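Search reviews, notes, authors

Stadus planner 3.1, with the Gukent perception module
Last updated 4/11/20

I ran Stadus for around 23 hours in simulation, on a furnished apartment model with a fixed arm and a standard list of pick tasks. Both packages installed cleanly. The planner licence covers one seat, and the perception module is billed separately.

Global views are where Gukent earns its fee. Floor segmentation held across strong glare and a patch of sunlight, and the far bed came back as a single object. The stair-stepped wall baselines produced some stray edge points, which the default filter removed. 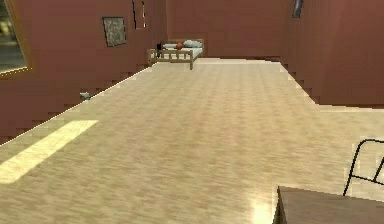
Habibur Majumder disagrees about the default filter, which in his tests also removed thin chair rails at long range, and he recommends halving the voxel size before trusting any clearance figure.

I tried his setting. Memory use rose and the rails were kept. The planner then accepted 1692 of 3075 queries on the first pass, a poor rate for the price. Most rejections were conservative collision calls.
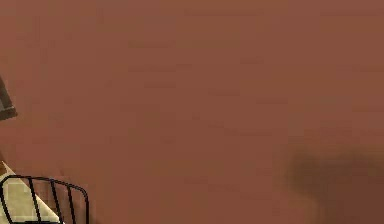 Close-range perception is the weak part of the package. The module wants texture or depth contrast and falls back on a prior when it gets neither. On a view that is mostly plain reddish-brown surface, the black rods at the lower left are the only crisp edges to register against, and the soft shadow at the lower right is the sort of region I had to mask by hand. Berner's older module exposes a shadow threshold for this - Gukent does not.

Grasp planning is better. Approach vectors are sensible, the wrist stays clear of singular poses, and the log names the constraint that failed. Replanning near wire-backed chairs took up to 13 attempts with the stock seed, fewer with the Costa sampler plug-in.
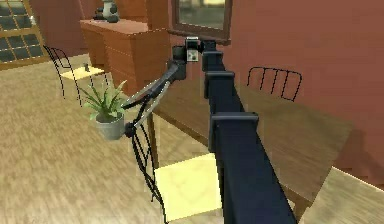
Arm, gripper and potted plant in the simulated dining room.

Recommended for simulation work with mixed furniture. For close-range inspection I would wait for the next release, due in April.

Contact - Copyright Cosimo Dal Bello - Back to top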